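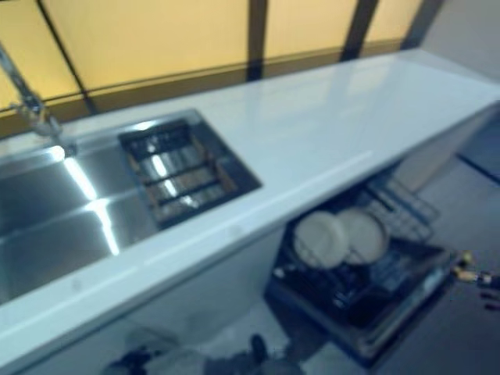 Two plates in the rack, door down, one blurry moment from the dishwasher set.

I have now loaded and unloaded the same dishwasher more times than any adult should, and I'm still not sick of it, so let me tell you how it's going!

If you're new here, I spend my evenings gathering examples for a learning system. The project is called Ikunell and the goal is pretty modest. We want a model that can look at a kitchen, work out which part of clearing up is going on, and guess a sensible next move. To get there it needs examples, piles of them, all starting from slightly different places. As of April 12, 2025 we're at 1,963 episodes, and the dishwasher ones are the biggest chunk by far (also the most annoying to label, but I'll get to that).

An episode for us is one small job with a start and an end. Plate from sink to rack. Plate from rack to counter. Push the rack in, close the door. When we began last August I was recording entire cleanups in one go, fifteen minutes of everything, and then sitting there with cold coffee trying to decide where one task stopped and the next one started. Terrible idea. Now I do one thing, stop, reset, do it again. It feels silly while you're doing it, but the labeling goes so much faster.

Plates are the thing I've been working on lately. My early batches were nearly all full racks, because that's how I load a dishwasher at home, and the model got weirdly attached to them. Show it a rack with only a couple of plates and it would suggest closing the door, as if the job was done. So I've been going back for the sparse cases: one plate, two plates, two plates touching, two plates with a big gap. The overlapping ones are my favorites. From some angles the back plate is mostly hidden by the front one and the model has to decide whether it's looking at one thing or two, and it gets that wrong a lot more than I'd like.

Then there's the shine. Oh boy. A steel sink and a glossy white counter are lovely to cook next to and a real pain to learn from. The bright streaks in the basin move whenever the view moves, and for a while our model was pretty sure that one of them was a piece of cutlery. I thought about taping some paper over the lights, and then I thought, well, real kitchens have shiny sinks, so the streaks stay in. We just need more of them, at more times of day.

Blur was a bigger argument. My first instinct was to throw out every soft image, and I had a little script called Prostura that did it automatically. It was very good at its job! It tossed 42 episodes in one night, and when I went through the pile by hand I found that it had mostly removed the quick turns between the sink and the dishwasher. Those turns are half of what we're trying to teach. So now blurry images get a tag and stay in, and we can leave them out of a training run if we want to compare. I did that comparison last week and the version with the blur left in was better at picking up where it was after a turn. Not by a huge amount, but I was happy.

A few things I've changed in my routine, in case you're collecting something similar. I write the label before I start the episode, so I'm committed to what I'm about to do. I move the starting spot by a step or so every time. And I keep the failures, with a note, including the one where I forgot what I was doing halfway through and just stood there.

Next up is the Väisänen kitchen, which has a different layout and drawers that I already dislike. I also owe the Mernska folks a cleaned-up batch of rack episodes, with the door labels fixed. I used "open" and "down" for the same thing for 3 weeks and have been paying for it ever since. If anybody has a good way to merge labels without opening every single file, the comments are open and I will read all of them.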